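Section 6. Preparing the Javetti Trail Receiver for a Guided Hike 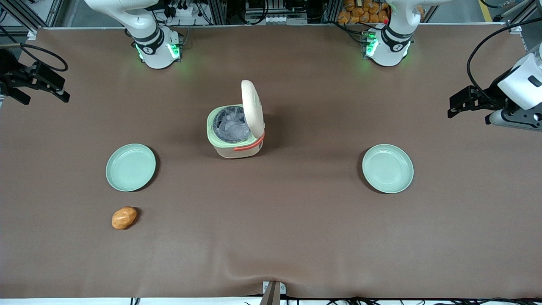 Figure 6-1. Two white robot arms at a table with a smooth brown covering.

This section applies to hike leaders and sweeps who carry the Javetti handheld receiver on point-to-point routes. It assumes that the batteries have been installed and the display language selected. Leaders who will walk a loop route may omit the steps on car shuttle points.

6.1 Before you begin

Have the following at hand:

The receiver and its wrist cord
The data cable
A computer with the Likport route program installed
The printed route sheet issued by the hike coordinator
A paper map of the area

Confirm that the revision letter on the route sheet matches the revision letter shown in Likport. Where they differ, contact the hike coordinator before loading anything.

6.2 Loading the route

1. Turn the receiver off.
2. Connect the data cable to the computer, then to the receiver. The receiver turns on by itself and shows the word LINK.
3. In Likport, open the route file and select Send to Device.
4. Wait until the progress bar closes. A long route may take several minutes.
5. Select Release Device, then remove the cable.
6. On the receiver, open Routes and confirm that the name of the hike is listed.

CAUTION: Do not remove the cable while LINK is displayed. An interrupted transfer can leave part of a route in memory, and the receiver will guide to the last point it holds without a warning.

Note: The receiver stores up to 40 routes and 2000 track points. When the track memory is full, the oldest points are overwritten. Save any earlier track you wish to keep before the hike.

6.3 Checking the settings

1. Press Menu and select Position.
2. Set the coordinate format to the one printed on your paper map.
3. Set the map datum to the one printed in the map margin.
4. Select North Reference and choose True or Magnetic. All leaders on the same hike should use the same setting.
5. Press Back twice to save.

Note: A change of datum moves every displayed position slightly. It does not alter the route file.

6.4 Adding shuttle points

Shuttle points mark the places where cars are left at the start and finish. They are stored separately from the route and do not affect distance totals.

1. Open the route and select Add Shuttle Point.
2. Enter the coordinates for the meeting place from the route sheet. Label it START.
3. Repeat for the parking area at the far end. Label it FINISH.
4. If the route sheet lists an early exit, enter it as EXIT.
5. View all shuttle points on the map page – each should fall on or beside a road. If one does not, check the coordinates for reversed digits.

6.5 At the trailhead

1. Turn the receiver on in the open, away from buildings and parked vehicles.
2. Hold it level until the signal symbol stops flashing. The first fix of the day may take some 9 minutes if the receiver has been moved a long distance since it was last used.
3. Compare the displayed position with the paper map.
4. Reset the trip log.
5. Open the route and press Start.
6. Ask the sweep to read out the distance to the first point. The two receivers should agree closely.

If the receivers disagree, stop both routes and repeat 6.3 on each unit. The group should not set out until the difference has been explained.

CAUTION: The receiver is an aid to navigation. It does not replace the paper map and compass, and it does not show trail closures, high water or hunting activity.

6.6 After the hike

1. Press Stop, then Save Track.
2. Write the name of the hike on the return card, together with any point where the trail differed from the route.
3. Wipe the case with a damp cloth. Do not use solvent or insect repellent near the display.
4. Remove the batteries if the receiver will be stored over the winter.

Corrections to route files are handled by Chepkoech Okoth. Requests for replacement cables and wrist cords should be sent to Dénes Kovács with the serial number of the unit.

Section revised Nov 28, 2023. Continue to Section 7, Group Radios.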